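okay snack drawer thread, because three people asked me about it after I complained last night

the problem: everything we buy to eat at our desks gets opened, eaten halfway, folded over and shoved in the back. I pulled the whole drawer out in August and found crumbs in layers. LAYERS. one granola bar from a Marenwood gift box that I'm pretty sure predates my lease

so now there's a tray. bags go in the tray, tray goes in the drawer, and anything that doesn't fit in the tray has to get eaten before I buy more. that's the entire system
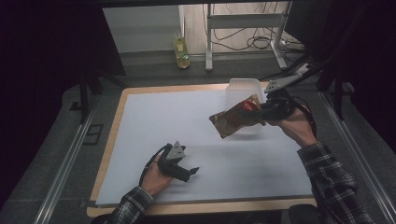
brown bag, meet tray

I wanted the tray see-through-ish so I can tell from the side when we're running low. I tried a fabric bin from Jaunzems before this and hated it, you couldn't see a thing and it held on to every crumb (I shook it over the sink for ages and it still crunched)

a couple of rules I've landed on:
crinkly bags stand up along the back, opened ones in front where I'll see them
no boxes!! a box with one bar in it takes up as much room as a full one. took 13 bars out of their boxes and got half the drawer back

Brahim Ouali replied asking about clips. I own some 40 clips, Brahim. I can never find more than 2. these days I fold the top down twice and wedge the bag in between its neighbors, works fine if the tray is full enough

wrappers are the other half of this. I'm terrible about putting the empty one back "for now" and then I reach in a few days later all hopeful and get a handful of nothing. so every wrapper gets a squeeze before it goes back in, and if it's flat it's trash
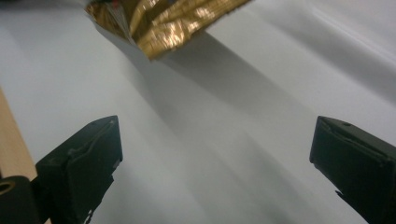

the gold stuff. so pretty, so crumply

chocolate goes at the front in summer btw, my drawer is right over the heating pipe and the back gets weirdly warm even when the heat's off. lost a whole bar of Fivent dark that way and I'm still sad about it

someone's going to ask about tea bags. tea bags live in the Morier tin on the shelf, they are not snacks and they don't get tray space

next up is the drawer underneath, which is all takeout soy sauce and birthday candles. might need to lie down first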